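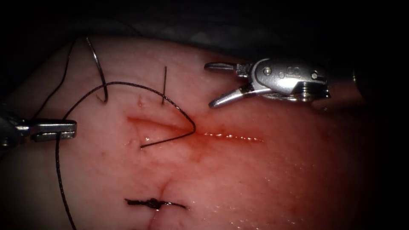

Got my copy of the new Flekholm disc from Gallow and have been through all of it, so this is a thread on whether to buy it if you already own the old DVD. The first thing I look at on any transfer is where the light runs out. A pale, shiny subject going off into near black, like the top and right side of the picture on this post, is a hard case, and the dim gray fold of cloth just over the rim is the kind of thing a bad disc loses completely. Flekholm has a lot of shots built that way. The old DVD lost most of them.

For anyone who doesn't know it: Flekholm is a ferry movie. A small crew, a winter crossing, a cargo that isn't on the paperwork. It's slow for an hour and then it isn't. Rated PG-13, which always surprises people, given the engine room part.

The old DVD is the one most of us have. Black keep case, no insert, chapter list printed on the disc itself. It was cropped on both sides and the contrast was pushed so hard that the night deck looks like a stage with one lamp on it.

The new one is 2 discs. Disc one is the movie, disc two is extras. Clear case, reversible sleeve, booklet. Street date was 21 June 2022, and mine came in the mail the same day.

Picture first. The image is wider, with more room on the left in particular. In the mess hall scene you can finally see who is sitting at the end of the table. I had always assumed that chair was empty. It changes how the argument plays.

Black levels are much better. In the hold you can make out the netting and the crates behind it. There is still some crush in the lifeboat scene, but I think that one is in the negative. The old theatrical print I saw at a repertory house had it too.

Color is cooler than before. People are going to fight over this. The old disc had a yellow cast on every interior, and some viewers are attached to it. I think the new look is right. The paint on the bulkheads is green, and now it is green.

Grain is left alone. If you sit close you will see it, especially in the fog shots. I would take that over the waxy faces on the Stukgate reissue any day.

While I'm on Stukgate: same label, same year of production, and a much weaker job. If you bought that one and swore off Gallow, I understand, but this is not the same kind of release. Somebody took more time over it.

Sound. You get the original mono and a new stereo track. Listen to the mono. The stereo moves the engine noise off to one side and leaves it there for the whole crossing, and after a while it gets tiring.

Dialogue is clear on both tracks. There is one line, when the mate is on the radio, that has always been buried. It's still buried. The subtitles give it as "not this side," which is different from the old subtitles and makes more sense with what happens next.

Subtitles are English only, white with a thin outline, and placed in the picture. They can be turned off. On the old DVD they were burned in during the harbor scenes, so this alone will be enough for some of you.

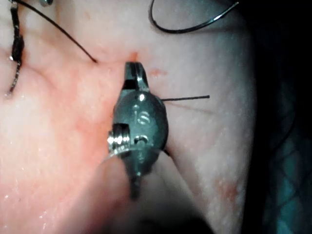 PART TWO: EXTRAS, PACKAGING, PRICE

Disc two opens with a making-of that was put together for the release. It's fine. Mostly talking over stills, but the section on how they rigged the deck to tilt is worth sitting through.

Then the deleted scenes, 12 minutes of them, from a worn work print with no music. The best is a longer version of the card game. You can tell why it was cut, and I still wish it had stayed in.

There's a trailer and a TV spot. The trailer gives away the ending. Do not watch it first, and do not let it autoplay, which it will do if you leave the menu sitting.

About that menu. It takes too long. You get a loop of waves, then the title, then more waves, then the options. No way to skip it on my player, a fairly old Didenko. A friend with a newer Didenko says hers lets her jump straight to the options, so it may be a matter of firmware.

Same player also stuck for a second at the layer change, right after the foghorn. I cleaned the disc and it did the same thing in the same place. It isn't a defect, just a poorly chosen spot for it. They could have put it on the fade a little later.

No commentary track. I had hoped for one. The May announcement listed "audio extras," and that has ended up meaning the isolated score. The score is good, mostly low strings and an accordion, but a few cues have the ferry horn mixed in and it's loud on headphones.

The booklet is better than I expected. One long essay, one short one, and a set of production notes reprinted from the original press kit. The long essay has the name of the ship wrong in one place and right everywhere else.

Binding is staples. Mine are a bit off center, so the booklet doesn't close flat and the case bulges slightly. If you care about that sort of thing, check yours when it comes.

The sleeve reverses to the original poster art, the one with the hull seen from below. I turned mine over right away. The new cover is a face in a window, and every cover on the shelf is a face in a window.

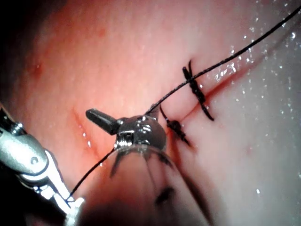

Two knotted black stitches over a straight incision, close up.

Numbers for the people who keep track: this pressing is 2000 copies. The slipcase version was limited to 600 and is already gone from the Gallow store. The slipcase is cardboard with the same face on it. The discs and booklet inside are identical, so please don't pay resale prices unless you really want the cardboard.

Regular price is fair for what you get. I paid full price and don't regret it. Gallow usually runs a sale toward the end of the year, but with a pressing this size I would not count on it being there.

Region coding: mine is coded for this side of the Atlantic only. The page on the Gallow site says region free. The back of the case says otherwise, and I would believe the case. I've written to them to ask and will add the reply here if I get one.

Shipping was in a padded envelope, no box. One corner of the case has a hairline crack. The discs were both seated on their hubs. I have had worse from bigger stores.

A few people have asked if the running time is different. It is slightly longer, and the difference is a restored shot of the dock before the titles plus the full end credits. The old disc cut away from the credits early and went back to the menu. No new story scenes in the movie itself.

Someone also asked about the scene with the dog. It's intact, same as before. The dog is fine.

What to do with the old DVD: I'm keeping mine for the yellow interiors, in case I want to compare again. If you're tight on space, let it go. It sells for next to nothing and there is nothing on it that isn't on the new set, apart from a text page of cast bios with half the credits missing.

So, short version for those who scrolled down. Buy it if you like the movie at all. Watch it with the mono track. Skip the trailer. Turn the sleeve around. If you have never seen Flekholm, try to borrow it first — it's a long wait for that second hour and some people never get there.

Stukgate thread is further down my page if you want the complaints in full. I have the next Gallow title on order and will do the same for that one when it shows up.

Replies are open. If your player handles the layer change better than mine does, tell me the model.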